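How to Compare Two Grippers on a Small Two-Arm Table

By Pirjo Mäkelä
December 2, 2021
Reading time: 11 minutes

We use cookies to remember your settings and to count visits. Accept all | Only necessary

When we changed the fingers on our table arms in August, I wanted to know if the new ones were better before we changed all of them. I looked for a simple method and found mostly long papers with expensive equipment. So I wrote my own procedure. It needs two arms, some dishes, a placemat and one quiet afternoon. My colleague Guadalupe Rosales has repeated it from my notes without asking me anything, so I think it is now clear enough to publish.

The two finger sets in this guide are called Nukis and Fedham. Nukis is the softer one, with a rubber skin that bends around the object. Fedham is harder and thinner, and it closes faster. The method is the same if you compare other grippers, or the same gripper with two different controllers.

What you need

Two arms of the same type, fixed to the table
The two finger sets and the correct small hex key
One camera in a fixed position
A flat plate, a mug with a handle and a cloth placemat
Painter's tape and a pencil
A sheet for the results, on paper or on the computer

Use normal household dishes. I started with plastic test blocks, and both finger sets picked them up almost every time, so I learned nothing. A plate is much more difficult. The rim is low and the surface is smooth, and the fingers must go under the edge or press from two sides. A mug is easier at the body and harder at the handle.

Step 1. Decide what you want to know

Write one question at the top of your sheet. Mine was: "Which fingers can lift the plate by the rim and put it down again on the placemat, with no help from me?" I had a second question about the mug, but I kept it on a separate sheet. If you mix the questions, you will later search a long time for the reason of each failure.

Please also write what you count as a success. For us, the plate must leave the cloth completely, stay in the fingers for two seconds, and come down inside the tape marks. A plate that slides and stops in the right place by luck is a failure. Guadalupe and I disagreed on this for one whole morning – she wanted to give half points. We tried half points and then every trial became a discussion, so we stopped.

Step 2. Mount the fingers and check the opening

Switch off the arm power before you touch the fingers. Put one set on the left arm and the other set on the right arm. Tighten the screws by hand first and then a quarter turn with the key. If you tighten more, the soft skin of the Nukis set makes a wave near the screw and the two fingers do not meet in a straight line.

Open both grippers fully and measure the distance between the finger tips. It should be the same on both arms. Ours was not. The left one opened a little less, and the cause was an old limit in the controller file that I had forgotten. Change the limit, start the controller again, and measure one more time.

After this, close each gripper slowly on a folded sheet of paper. Pull the paper. It should feel equally tight on the left and on the right tip.

Step 3. Fix the cables

This step looks boring but it saved me the most time. The sensor cable must have a loop large enough for the wrist to turn in both directions. Move every arm by hand through the complete path, with the power off, and look only at the cable. If it becomes straight at any point, give it more length. If it touches the table, give it less, or clip it to the forearm.

On my first day the cable of one arm was too short. The wrist stopped before the plate and I wrote "bad grasp" on the sheet 11 times before I understood it. Those results went to the trash.

Step 4. Place the dishes

Put the placemat on the table and mark its four corners with the pencil, or with tape if you are not allowed to write on the table. Mark the place of the plate with two very short pieces of tape on the cloth. Do not surround it with tape, as the fingers can catch on it.

Turn the mug so that the handle always points to the same side. We point it to the plate. For a tall object near the plate, this is the more difficult case, because the arm must lower its fingers in the space between. If you want an easier start, turn the handle away and make this change only after the first round.

The placemat should be flat. Cloth moves more than you expect, and a small fold under the plate lifts the rim and makes the grasp easier. I smooth it with my hand after every trial, also when it looks fine.

Step 5. Set the camera and the light

Fix the camera high enough that it sees both grippers and the whole placemat. Then do not touch it. I use one setting for exposure and focus for all trials, with the automatic functions off.

Light walls around the table are a help. They make the light softer, and people walking behind do not disturb the camera. The difficult surface is the plate itself: when it is glossy, lamps make a bright spot on it, and the software we use (it is called Saarinen) sometimes took this spot for the edge. Move the lamp to the side until the rim has the same brightness all the way.

Step 6. Run a practice round

Do some trials which you will not count. Use one arm at a time. The other arm stays away from the placemat with its gripper open, so that it is ready for its own turn and cannot hit anything.

Start with the approach only. Let the arm move above the rim, stop, and go back. Check from the side that the fingers are level with each other. If one finger is lower, it will touch the plate first and push it away. Correct the wrist angle in small amounts and repeat.

When the approach is good, add the grasp, and when the grasp is good, add the lift. I know it is tempting to run the complete program at once. We did it too, and we have one plate less.

Step 7. Run the counted trials

We made 60 trials for each finger set. It is enough to see a clear difference and it still fits in an afternoon. Change the arm after every trial, left and then right, and do not do all the trials of one set first. The motors get warm and the cloth gets loose during the day, and this way both sets suffer the same.

For each trial write the number, the arm, success or failure, and one word for the type of failure. My words are "slip", "push", "miss" and "tilt". If you need a new word, write its meaning at the bottom of the sheet on the same day.

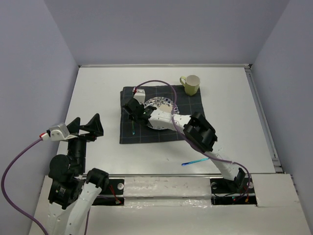

The right arm over the left part of the plate, with the left arm's gripper open and the mug at the corner of the placemat.

Step 8. Swap the sides and repeat

Now move the left fingers to the right arm and the right fingers to the left arm, and run everything again. I am sorry, it is the double work, but please do not skip it. In our first result Fedham looked much better, and a part of this was only the arm. The right arm has newer joints and it stops more exactly. After the swap the difference became smaller, although it did not disappear.

Repeat the measurement from Step 2 after the swap. The screws are never exactly as before.

Step 9. Read the results

Put the failures in a table, with one row for each finger set and one column for each failure word. I look at this table before I look at the success number. For us it showed that the Nukis fingers failed mostly with "push": the soft tips are thick and they cannot go under the rim. When they had the plate, they almost never dropped it. The Fedham fingers went under the rim easily, but we had more "slip" during the lift.

So the answer depends on your objects. For flat plates we now use Fedham, with a slower lift. For the mug we kept Nukis, as the rubber holds the round body very well and the thick tip is no problem there.

Keep all the logs, also from the practice round. Our folder has 1,110 files at this moment and the names are not beautiful, but two times already I could find an old fault in it.

Some common problems

The plate turns in the fingers during the lift. You are holding it too near to one side. Move the grasp point toward the arm, or reduce the lift speed.

The gripper closes but the controller says it is open. Check the connector on the sensor module first. It can be half out and still look connected.

The arm stops in the middle of the path. Read the current limit of the elbow joint. A long reach across the table needs more than a short one.

The results change after lunch. Look if somebody moved the lamp or the cloth. If not, let both arms move without load for a few minutes and try again.

The result sheet and our failure words are in the Nomunside shared folder, under "finger tests". Guadalupe is now repeating the procedure with a deeper bowl, and I will add her numbers to this page when the second side is done.

Get new guides by email. Enter your address and press Subscribe. You can stop at any time.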